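Teaching by Hand: Your Questions, My Answers
Last updated January 4, 2020

I get the same handful of emails every week from people who want to show a robot arm how to do something and don't want to write code for it. Fair enough, neither did I! So I've put my replies in one place. Everything comes from my own bench in Lemcombe, where I run the Toom controller with a Plurari recording program on a very ordinary computer.

What's the difference between showing by hand and showing by remote?

By hand means you grab the arm and walk it through the job while it records its own joints. By remote means you sit off to the side with a controller (mine is the Toom, a sort of handle with a trigger) and the arm copies you. I started by hand and switched to remote after a couple of months, mostly because my own elbows kept getting into the wrist camera's view. By hand is still lovely for big, slow movements, and kids pick it up in minutes.

What should my first task be?

Something with one object and one move. Pick up a basket by its rim, slide a basket to the other end of the table, that kind of thing. I like a woven basket because the rim gives the fingers something to close on, and a strong color on a pale table is easy to find in the recordings later. Start every try with the fingers wide open. I forgot this for most of my first batch and the arm learned to show up half closed, like it was reaching for a pencil.

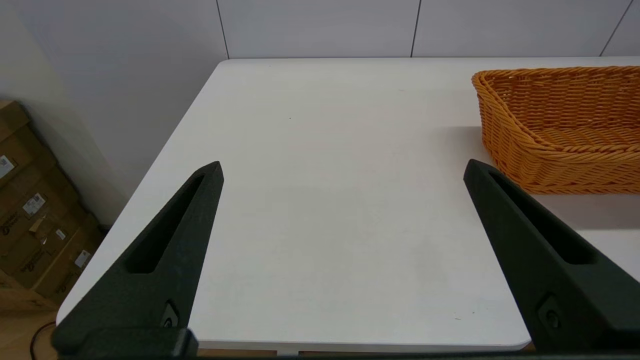
How many tries do I need to record?

More than you'd like. My first basket task did nothing useful at 23 tries. At 100 it was getting there if I didn't move anything, and I finally stopped at 195, when I could put the basket down pretty much anywhere in reach and it would go for it. Your number will be different! A heavier object or a fussier grip will push it up.

Do I have to start with the object in the same place every time?

Please don't. Move it a little between tries, turn it a bit, let it sit near the back, then off to the right, then closer in. If it never moves, the arm just memorizes one trip through the air and you'll be very proud of it until somebody bumps the table.

Can I work from the wrist view alone?

I do for simple jobs, and I think it makes you a better teacher, because you only know what the arm knows. If you can't tell from the wrist view where the rim is, the arm can't either. Judging depth is the hard part. Come in slowly, keep the basket between the two fingertips on your screen, and watch the shadow on the table as you come down.

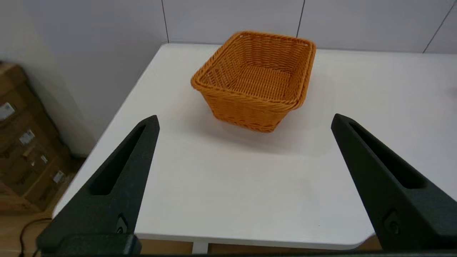 A reader in Lesano wrote in to disagree with me on that last bit. She said she'd tried the wrist view for a whole month and kept landing short, so she added a second view from the side and got her task working in four evenings. She also thinks I make it sound easier than it is for people who wear bifocals. I've got no argument there, and if a side view helps you, use one. Just be sure it's recording from the very first try, or you'll end up with two batches that don't match (ask me how I know).

Should I keep the bad tries?

Keep the ones where you missed and then fixed it. Those are gold, because the arm gets to see how to recover. Toss the ones where you gave up, sneezed, or answered the phone with the trigger down.

How long should one session be?

I quit after around an hour. My hand gets lazy, and lazy tries look fine until you play them back.

Will you be running another beginner evening?

Yes, in March. Bring your own object, nothing made of glass, and leave the fishing line at home this time.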